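3.2 Collecting demonstrations

All demonstrations were gathered by people moving the arm directly, using a handheld leader device that the arm follows. We chose this over scripted motion after early trials in which the scripted paths covered too little of the space near counters and cabinets. The platform is a Wernel mobile base with a single arm and a two-finger parallel gripper. A small camera is fixed at the wrist and looks out along the fingers, so the fingertips stay in view at all times. No other camera was used for training, although a room camera was kept running for checking notes afterward.

Recording took place in two kitchens, which we call Rimham and Csonka after the buildings they are in. Neither was changed for the study beyond moving chairs out of the path of the base. Cables, small appliances and items on the counters were left where the people using the kitchens had put them. We wanted the clutter in the data, and we also wanted the awkward lighting that comes with polished stone and gloss paint. Shadows of the arm fall on cabinet fronts and floors in a large share of the recordings, and they move whenever the arm does. An earlier version of our policy, trained in a matte gray test cell, reacted badly to such shadows and would sometimes stop short of a surface.

Each demonstration starts from one of 10 arm poses. In several of these the gripper is held low, under the level of the countertop, with the fingers closed. The low poses were added in April, when we noticed that nearly all of our examples began with the camera already looking down at the work surface. A policy trained on those examples had no idea what to do when the counter was above it. From a low pose the operator first has to bring the arm out and up past the counter edge, and only then turn toward the target object. This part of the motion is slow and takes up a good deal of each recording, but we did not trim it.

Operators were asked to work at their own pace and to keep going after small mistakes. A bump against a cabinet or a missed first grasp was kept in the set, provided the task was finished within 56 seconds. Recordings that ran over the limit were stored separately and used only in the comparison in Section 5. Two operators, E. Bíró and K. Borbély, recorded most of the data -- the rest came from students who had less than a day of practice. We did not weight the operators differently in training.

After each session the recordings were loaded into Flino, our labeling tool, and split into three phases: clearing, approach and grasp. The split was done by hand from the wrist view alone. The boundary between clearing and approach was the hardest to place, as the target is often barely visible over the counter edge when the arm begins to turn. We settled on the first moment at which any part of an object on the counter can be seen, and went back over the older labels to match. The final set holds more than 2000 demonstrations.

Figure 3 gives a wrist view with the gripper below counter height. Views of this kind are dominated by cabinet, wall and floor surfaces, and they carry little direct information about the object to be picked. The closed fingers cover the middle of the lower part of the image, which matters for the cropping described in Section 3.3.
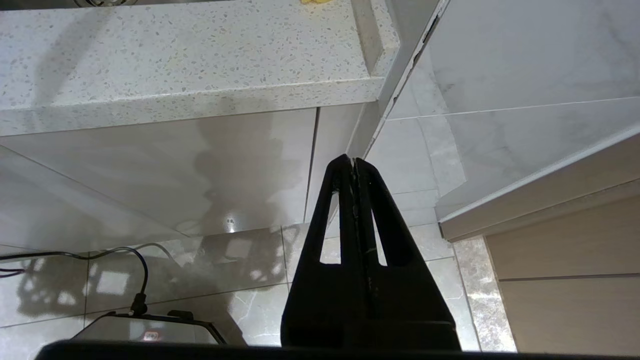 Figure 3. Wrist camera view from under the countertop, gripper closed. A small part of a yellow object is visible at the top edge.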